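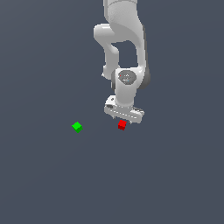
Stereck Payee Check is a small program for companies which pay many suppliers and want to stop false invoices before the money leaves the account. It reads each new payment order and compares it with what you have paid before. The idea is simple: every order gets one of two colours, and only the green ones continue to the bank. A red order stays where it is until a person in your office has looked at it.

What the program checks

Most invoice fraud does not need any clever hacking. Somebody writes an e-mail in the name of a supplier you know, says that the bank account has changed, and asks you to use the new one from now on. Payee Check keeps a list of all accounts you have used and makes an order red when:
the account number is new for this supplier
the country of the account is different from the country of the supplier
the sender's address differs by one or two letters from the address you have stored
the same invoice number was already paid
the amount is much higher than usual for this supplier (you set the limit yourself)

With every red order you see the reason in one short sentence, so the colleague at the desk knows what to ask on the telephone. Please call the number which you have in your own files and never the number in the e-mail.

Releasing a red order

Two persons must agree. The first writes a note of what was checked, the second confirms with an own password. The notes cannot be changed later, and your auditor can export them as a table.

Editions

Stereck Begay is for one office, with up to 270 suppliers and three users. It is installed on a normal office computer and does not need a server.

Stereck Wutlow is for groups with several offices. It has no limit of suppliers, up to 70 users, and a shared list of accounts, so that a warning in one office is seen in all the others within the same minute.

Both editions read payment files from the Disuvside bookkeeping package directly. For other packages you need a CSV export, and the manual has a page about the order of the columns.

From a customer

"In November we had an order for a machine part, and the account had moved to another country. The program made it red and I telephoned. The supplier knew nothing of any change. It would have cost us almost 97 thousand pounds." Arwel Powell, purchase ledger

What it does not do

Payee Check cannot judge if an investment offer is serious, and it does not read private e-mail. It also cannot bring back money which was already sent. In this case please inform your bank and the police at once.

Trial

You can use either edition for 31 days without payment. After this time the program still opens and shows your old notes, but it does not check new orders. The trial key is sent by e-mail, normally before 4 p.m. if you write to us in the morning.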